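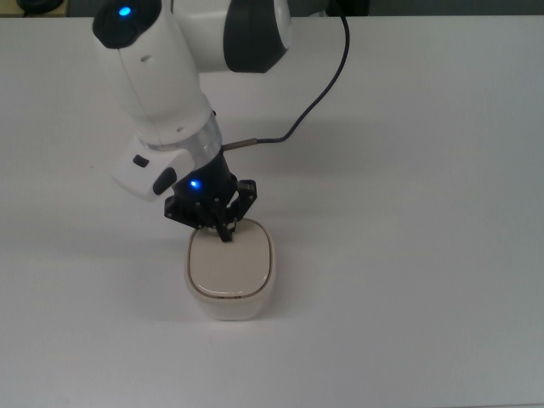

Temps de lecture : 7 minutes

Accueil Ateliers Bureau Rangement Entretiens Contact

Poubelle de table : les petits déchets selon Declan Bunting

Publié le 18 avril 2025

Declan Bunting aménage des postes de travail depuis 11 ans. Il a commencé chez Lambert, qui vendait du mobilier de bureau reconditionné, puis il a rejoint Gasiseck, où il s'occupe des plans de travail et de tout ce qui se pose dessus. Il a suivi l'an dernier l'équipement de 117 postes pour un même client, Raltenow, réparti sur deux sites. Nous voulions lui parler de chaises et d'éclairage. Il a préféré parler de poubelles.

« Les chaises, tout le monde s'en occupe, dit-il. Il y a un budget, un catalogue, des essais. La poubelle, on la commande le dernier jour, avec les patères. On prend ce qui reste en stock et on la met sous la table, au fond, là où on ne peut pas l'attraper sans se pencher. »

Le modèle qu'il recommande le plus souvent est de petite taille, clair, avec un couvercle. Il se pose directement sur la table. Declan Bunting ne le présente pas comme une trouvaille. Il en existait déjà dans les cuisines, pour les sachets de thé et les coquilles d'œufs, et dans les ateliers de couture, pour les bouts de fil. Il s'est contenté de le mettre sur des bureaux.

« Chez Raltenow, j'ai demandé à regarder ce qui restait sur les tables le soir. Des agrafes, des languettes d'adhésif, des étiquettes ratées, des capuchons, des emballages de bonbons. Des choses qui tiennent entre deux doigts. Les gens ne se lèvent pas pour ça. Ils font un petit tas à côté du clavier et le tas reste là jusqu'au passage du ménage, qui n'ose pas y toucher. »

Il insiste sur ce point. Les équipes de nettoyage ont pour consigne de ne rien jeter qui soit posé sur un plan de travail. Une vis à côté d'un carnet peut être une vis dont quelqu'un a besoin. Le tas survit donc plusieurs jours, parfois plus.

Pourquoi un couvercle ? La question revient à chaque chantier, parce que les modèles ouverts coûtent moins cher. Declan Bunting a essayé les deux.

« Sans couvercle, au bout d'une semaine, vous avez un pot à crayons. Quelqu'un y met un stylo, puis des ciseaux, et c'est fini, plus personne n'y jette rien. Avec un couvercle, on comprend à quoi ça sert. Et puis on ne voit pas ce qu'il y a dedans. Sur une table où on reçoit du monde, ça compte. »

Il préfère les couvercles à charnière à ceux qu'on soulève et qu'on pose à côté. Les seconds se perdent ou passent la journée retournés sur la table, à ramasser la poussière. Un couvercle attaché au bord reste avec sa poubelle, même quand on la déplace ou qu'on la prête au voisin.
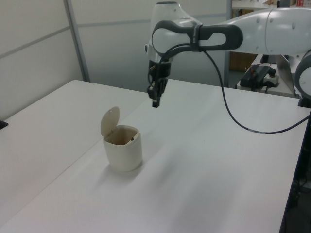 La petite poubelle crème, couvercle relevé.

Il regarde aussi la forme. Un cylindre parfait roule quand il tombe. Une boîte bien carrée garde des miettes dans les angles et se nettoie mal. Les formes intermédiaires, rondes mais avec des côtés un peu aplatis, lui conviennent mieux. On peut les plaquer contre une cloison ou contre un écran, et un chiffon en fait le tour sans effort.

Sur la couleur, il est moins catégorique. Le crème a l'avantage de se remarquer sur une table blanche sans attirer l'attention. Le blanc pur, à côté d'un plateau blanc, finit par paraître gris ou jaune, selon la lampe. Le noir marque les traces de doigts. « Mais si un client veut du vert, je mets du vert. Je ne vais pas me fâcher pour une poubelle. »

La taille suscite davantage de discussions. Les responsables de site demandent presque toujours plus grand, pour vider moins souvent. Il refuse quand il le peut. Une grande poubelle posée sur une table prend la place d'un dossier ouvert, et surtout elle accueille des déchets qui n'ont rien à y faire, comme les gobelets, les peaux de banane ou les restes de sandwich.

« La petite, on ne peut pas se tromper. Un gobelet n'y entre pas bien, ou alors il la remplit d'un coup. Les gens comprennent vite. Pour le repas, il y a la grande poubelle de la cuisine et elle est très bien où elle est. »

Reste à savoir où la poser. Il n'aime pas le bord de la table, où un coude suffit à l'envoyer par terre. Il n'aime pas non plus le fond, contre la cloison, parce qu'on retrouve le problème de la poubelle sous le bureau, il faut s'étirer. Il la veut à portée d'avant-bras, du côté de la main qui ne tient pas la souris.

Il y a une exception, les tables jumelées. Beaucoup de clients de Gasiseck travaillent sur deux plateaux poussés l'un contre l'autre, parce que c'est moins cher qu'un grand plateau et plus facile à monter dans un escalier. Les deux ne sont jamais tout à fait de niveau, ou ne le restent pas. Declan Bunting demande qu'on ne mette rien à cheval sur le joint.

« Une poubelle légère posée sur un joint, elle penche. On appuie sur le couvercle, elle bascule. Je l'ai vu assez souvent. Vous la décalez de la largeur d'une main et le problème disparaît. »

Le joint lui-même est un sujet. Les petites choses y tombent et y restent. Il conseille de passer une carte rigide dans la fente avant d'essuyer, et de pousser ce qui en sort vers la poubelle, couvercle ouvert, tenue juste sous le bord du plateau. Certains clients collent un ruban sur la jonction. Il ne le recommande pas. Le ruban se décolle aux extrémités et devient lui-même un déchet.

Nous lui avons demandé à quel rythme il fallait vider ces petites poubelles. Il a ri. La réponse dépend des équipes et il a renoncé à donner une règle générale. Chez Raltenow, un des deux sites vide tout en fin de journée, l'autre attend que ça déborde. Le premier site lui a demandé combien de temps prenait la tournée d'un étage entier. Il l'a faite lui-même, avec un sac, en passant de table en table : 14 minutes.

« C'était en comptant les gens qui m'arrêtaient pour me parler de leur chaise. »

Il déconseille les sachets à l'intérieur. Ceux du commerce sont trop grands, ils dépassent, le couvercle ferme mal. On gagne du temps en retournant la poubelle dans un sac plus grand, puis en donnant un coup sec sur le fond. Pour l'intérieur, un chiffon humide suffit dans la plupart des cas. Les déchets collants, comme les languettes d'adhésif, s'accrochent sous le bord et sur la charnière. Il les enlève à l'ongle.

Il nous a parlé aussi de ce qu'il ne faut pas y mettre. Les lames de cutter viennent en premier. Sur un chantier, en juillet, une personne chargée du ménage s'est coupée en tassant le contenu avec la main. Depuis, il fait livrer une boîte à lames séparée à chaque équipe qui découpe du carton. Viennent ensuite les piles, que l'on jette par réflexe parce qu'elles sont petites, et qui doivent aller dans leur propre bac.

« Petit, ça ne veut pas dire sans danger. Je le dis à chaque livraison et je le répète, parce que les gens changent de poste. »

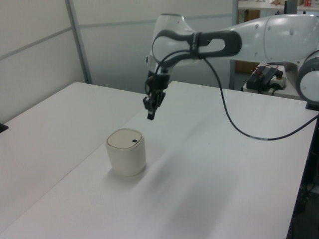 Ouvert ou fermé en fin de journée ?

Fermé, répond-il sans hésiter. Une table rangée avec un couvercle qui dépasse en hauteur donne l'impression que quelqu'un va revenir. Couvercle rabattu, la poubelle n'est plus qu'un petit volume clair et on l'oublie. Il y voit aussi un signal pour l'équipe de ménage. Sur un des sites de Raltenow, il a été convenu qu'une poubelle laissée ouverte était à vider et qu'une poubelle fermée pouvait attendre. La règle a été proposée par une salariée du service courrier. Il l'a reprise ailleurs, avec des résultats variables.

« Ça marche dans les équipes où on se parle. Dans les autres, tout reste ouvert tout le temps et on vide tout. Ce n'est pas grave non plus. »

Une par personne ou une pour deux

Gasiseck en livrait au départ une par poste. Declan Bunting est revenu là-dessus. Sur les tables jumelées, une seule suffit, à condition de décider de quel côté elle se trouve. Quand on ne décide pas, elle circule, et le voisin le plus éloigné recommence à faire des tas.

Il travaille maintenant sur une version lestée, appelée Urnow dans les documents internes, destinée aux comptoirs d'accueil. Le prototype est trop lourd à son goût. Les hôtesses et hôtes d'accueil qui l'ont essayé le trouvent bien, sauf pour le couvercle, qui claque. Il cherche un tampon assez fin pour amortir le bruit sans empêcher la fermeture. Il en a testé en feutre, qui se salit, et en mousse, qui s'écrase.

Et sur son propre bureau ? Il admet qu'il a longtemps utilisé une vieille tasse. Il l'a remplacée par une petite poubelle à couvercle le jour où il a bu dedans.

Recevez nos entretiens par courriel. Saisissez votre adresse pour vous abonner à la lettre d'information. Vous pouvez vous désinscrire à tout moment.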